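How do I sort a box of tangled power cords without making it worse?

Posted in Storage & Clutter by Dreltitz

I have a cardboard box full of black power cords. They came from monitors, old desktops, a printer or two and I don't know what else. Every guide I read says the same thing: sort them by type, coil them, tie them, label them, put them in clear bins. I have my doubts. I did this in March with a smaller batch, spent most of a Monday evening on it, and by summer the bin looked like nothing had been done.

My current idea is much lazier. Two boxes, side by side. Everything starts in the right one, and a cord only goes to the left one once it has been pulled free and coiled. No labels, no bins, no special ties. 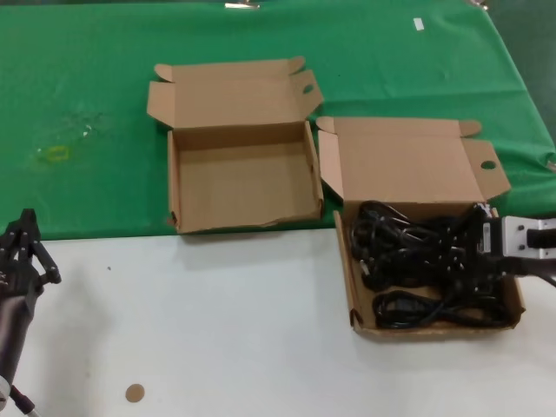
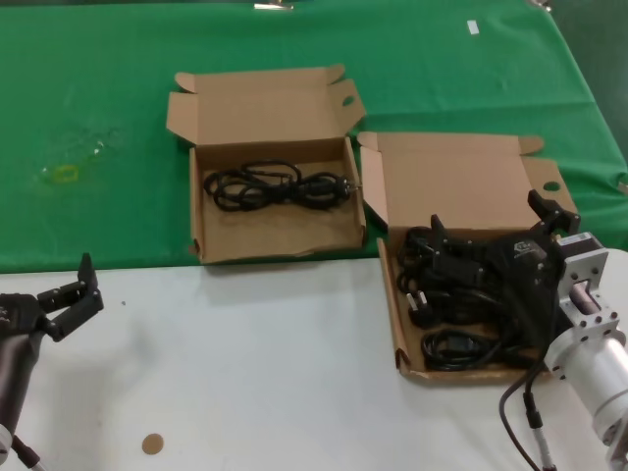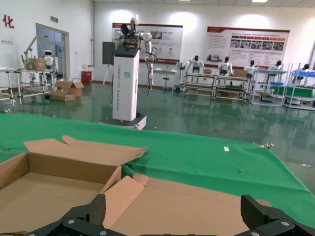 What I want to know before I put more time into it:

Does coiling without a tie hold up at all once the box gets moved, or am I fooling myself? I don't want to buy a bag of 50 straps for cords I may never use.

Is a cardboard box with a fold-over lid good enough, or will the cords just knot up again under the lid?

And is there any point in keeping them all? I have a feeling the "you might need it one day" argument is how I got here.

Please don't send me a link to a product. I have seen the products.

Brorton

I've cleared out cords for a small office more than once and I share your doubts about most of the advice, but not about ties. A loose coil is fine as long as the box sits still. Pick the box up, tilt it going down the stairs, and you're back to a heap. The plug is the trouble. It's the heavy end, it drops through the loop next to it, and then when you pull one you get three.

You don't need to buy anything, though. Leave yourself the last foot or so of the cord, wrap it around the middle of the coil a few times, and tuck the plug through the end loop. It looks like a figure eight with a waist. Takes me under a minute per cord and they stay put in a drawer for years.

On getting them out of the heap: don't pull from the top. I know it's what everyone does. Find a plug, hold on to it, and work back along the cord, lifting the others off it. If you yank, the loops below close up and you've made a real knot where before you only had a mess. Press the rest of the pile down with your other hand while you do it, that helps more than you'd think.

The two-box idea is okay. I'd keep the finished ones in a single layer and stop when the bottom is covered. If you stack coils on coils in a cardboard box they'll hook each other. The lid makes no difference either way in my experience, it just keeps the dust out. Cardboard does go soft if you keep it in a basement, so don't do that.

As for keeping them, no. The last time I did this I had 92 cords and I kept 21. I've needed two of those. Count what you own that takes that kind of cord, add a couple of spares, and take the rest to electronics recycling. Not the kitchen trash.

One thing I'd add: look at each one while you have it in your hand. Run it through your fingers and throw it on the recycling side if the jacket is cracked, or if a prong is bent or loose, or if you find tape on it. A cord somebody has taped is not a spare. Also, two cords can look exactly the same and be rated for different loads. It's usually printed or molded on the plug or the jacket in tiny letters, and you may need a flashlight to read it. Check before you put one on anything that heats up.

Wallin

just use toilet paper tubes, one cord per tube, stand them up in the box. works great

Brorton

Tubes are fine for phone chargers. A thick six-foot power cord will split the tube or spring right out of it. I tried it with around 20 of them and ended up with a box of cords and a box of torn tubes.

Zendstead

I'd go the other way from Brorton on one point. I don't coil anything I'm not sure I'm keeping. Why spend a minute wrapping a cord that's going to recycling on Saturday? Pull them free, drape them over a chair back or a rail, decide, and coil only the keepers. You'll be done in half the time.

I'm also not convinced by the "couple of spares" number. I kept a couple of spares too, and they were the wrong kind when something finally failed. If a cord costs a few dollars to replace, I'd rather have the shelf space.

Agree about labels being a waste for plain power cords. The only ones I label are the ones with a power brick, and I write the name of the thing it belongs to, because six months later there is no way to tell.

Dreltitz

Thanks. I'll try the wrap with the tucked plug on the cords that are left and see if it survives a trip to the closet. Not sold on draping them over a chair, I know how long they'd stay there. Will check for the ratings, I didn't know to look for that.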